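The Curved Wall

My sister says you can tell everything about a flat from where the loo roll lives, and by that measure I'd been living badly for years. On the cistern, mostly. On the windowsill in the Masormont place, where it got damp and puffed up like a loaf. For one whole winter, on the floor.

So when I got the keys to 212, Flatmont House, I made a promise to myself in the lift. I would have a proper holder. It would be screwed to a proper wall. People would come round and use it and think nothing of it at all, and I'd be in the kitchen with the kettle, knowing.

I bought it before I'd bought a bed. It was a black one from Chacko, the shop under the railway arches that sells taps and hooks and has that big tray of odd hinges by the till, and it cost me 29 pounds, a lot for something you hang a paper tube on. But it had a shelf on top with a little raised lip, so that your phone wouldn't slide off into the unthinkable, and I stood there in the shop putting my phone on it and taking it off again until the man behind the counter asked if I was all right.

"It's for my new bathroom," I said.

"Lovely," he said. "What sort of wall have you got?"

I said white.

He gave me the look you'd give a child who's told you their address is "the blue door", and he put some wall plugs in the bag and didn't charge me for them, and I went home very pleased with us both.

What I hadn't mentioned, having only seen the flat once and mostly looked at the view, was that the wall was curved. Somebody in the seventies had gone to town on Flatmont House and decided that corners were over. The bathroom wall swooped round from the door to the bath in one long white bend, like the inside of an egg cup, and there was nothing flat on it anywhere. I went over it with a ruler. I went over it with a tea tray, and the tea tray rocked.

I rang my sister.

"Put it on the other wall," she said.

"The other wall's the bath."

"Then put it on the cistern."

I didn't dignify that.

She came over anyway (she had a drill, and I think she'd been waiting for me to need one) and we sat on the bathroom floor with our backs against the bath and our feet up on the curve, and ate crisps, and looked at it. I should say that my sister and I hadn't sat on a floor together for a good long while. There'd been a falling-out about our mum's house in Plullden - what to keep, who'd said what about the sideboard - and then it had got to be one of those silences that are easier to leave where they are. She'd sent a card when I got the flat. I'd sent a thumbs up. And now there she was in her socks, with salt and vinegar on her chin, telling me my wall was stupid.

"It's a nice wall," I said.

"It's a nice wall for a lighthouse."

We tried the holder low down and it looked as though it belonged to a dog. We tried it high up and she sat on the loo with the lid closed and mimed reaching for it, arm right over her head, like someone hailing a bus. We laughed so much the man downstairs banged on his ceiling, or on something anyway. Then we tried it in the middle, at about elbow height, me holding it and her leaning back with one eye shut, and it was right. You know when a thing's right. It stuck out a whisker more on one side than the other, but it was right.

"Don't move," she said, and went to find a pencil, and was gone ages.

I stayed there with my arms out and my cheek nearly on the wall. I could hear her going through the boxes in the hall. I hadn't unpacked much. I'm a slow unpacker, I like to live round the boxes for a bit and put my keys on them, my post, whatever comes out of my pockets, until they've turned into furniture and it feels rude to open them. She knows this about me. She went quiet out there and I knew which one she'd found.

It was the Plullden box, still taped from the day we cleared the house.

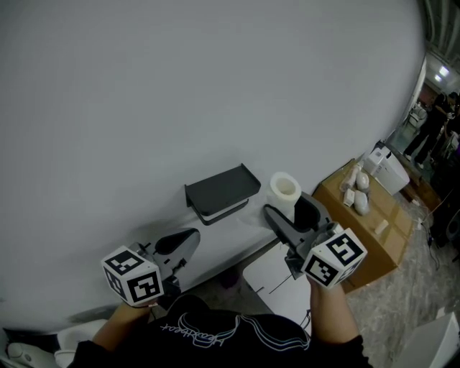
The holder and the roll, with a taped-up box off to the right.

She came back without the pencil.

"You've still not opened it," she said.

"I've been busy."

"It's been six years."

I said I'd been very busy, and she didn't laugh, and I said could I move my arms now please, and she said no, because we hadn't marked it. So we had the conversation like that, with me pinned to the bathroom wall by a loo roll holder and unable to storm off. I've thought since that it was very clever of her if she meant it. She says she didn't.

She said, "I thought you'd chucked it."

I said, "Why would I chuck it?"

She said, "You chucked the sideboard."

And I said, for the first time out loud, that I hadn't chucked the sideboard. I'd paid two lads to take it down to the van and they'd got it as far as the bend in the stairs, and there it had stuck, and the only way to get it out again was in pieces. I'd stood on the landing and watched them take the legs off our mum's sideboard. Then the doors. Then there'd been a noise. And I couldn't ring and tell her that, I just couldn't, so I let her think I'd been heartless, which seemed a bit more dignified than having been useless.

My sister sat down on the edge of the bath.

"The bend in the stairs," she said.

"Yes."

"It came in through the window, you pillock. Dad took the window out. They had half the street on a rope."

Well, I hadn't known that. I'd have been a baby. My arms were killing me by then, and something had got in my eye, plaster dust I expect, although we hadn't drilled anything yet.

She found an eyebrow pencil in her bag in the end. She drew round the whole bracket with it, very carefully, tongue between her teeth just like when she used to do her colouring, and told me I could stand down. Then she put her safety specs on and went at the wall.

I'd like to tell you it went straight up. The first hole was fine. The second one went in at a slant, because of the curve, and the plug fell through and we heard it drop down behind the wall, tick, tick, tick, a long way, as if the building was hollow right down to the boiler. We looked at each other. She said a word Mum wouldn't have liked. I went and got some slivers of cardboard, and we folded them and packed them in behind the bracket where it gaped, and she did it again a bit further over, and it took six screws in all if you count the ones that bent.

Then we put a roll on. It hung there.

"Pull it," she said.

"You pull it."

She pulled it. It went round. She pulled it again and we both cheered, and downstairs banged again, and my sister shouted "Sorry!" at the floor in her telephone voice.

I put my phone on the little shelf and it stayed put, tilted a bit towards the door. Everything you set on it leans that way. A candle does, a cup of tea certainly does, and I had a pot plant up there for a while that grew sideways to make up for it.

We opened the box after that. It seemed silly not to. I moved all the bits and bobs off the lid on to the hall floor and she slit the tape with a key, and we sat on either side of it in that dusty light you get at four o'clock in November, when you should put the lamp on and don't. I'd been dreading it for years and I'll be straight with you, most of it was tea towels. Mum had wrapped everything in tea towels. There was a gravy boat in one from Jersey and the good scissors in one with a recipe for scones. There was a bag of curtain hooks. There was a school photo of my sister with her fringe cut diagonally, which I'd done, and which she'd been blaming on the hairdresser to her own children.

Right at the bottom, rolled up in the one with the puffins, was a handle. Brass, a bit like a teardrop. Neither of us said anything for a minute. One of the sideboard handles had always been missing, the bottom left, we used to open that door by hooking a fingernail under the edge, and Dad had been going to fix it every weekend of our childhood.

"She had it all along," my sister said.

"She'll have been keeping it safe."

"She kept it so safe!"

She wanted me to have it and I wanted her to have it, and we went back and forth on that until it was properly dark and we were both starving. We got chips from the place on the corner and ate them out of the paper, and she told me all about her eldest's driving test, which had involved a swan.

When she'd gone I went to brush my teeth, and the handle was up on the shelf over the loo roll, sitting against the lip, leaning towards the door with everything else. I rang her to say she'd forgotten it. She didn't pick up, she'd have been on the ring road by then, so I left it where it was and put the other light out, and in the morning there was a message asking if I still had the scone one.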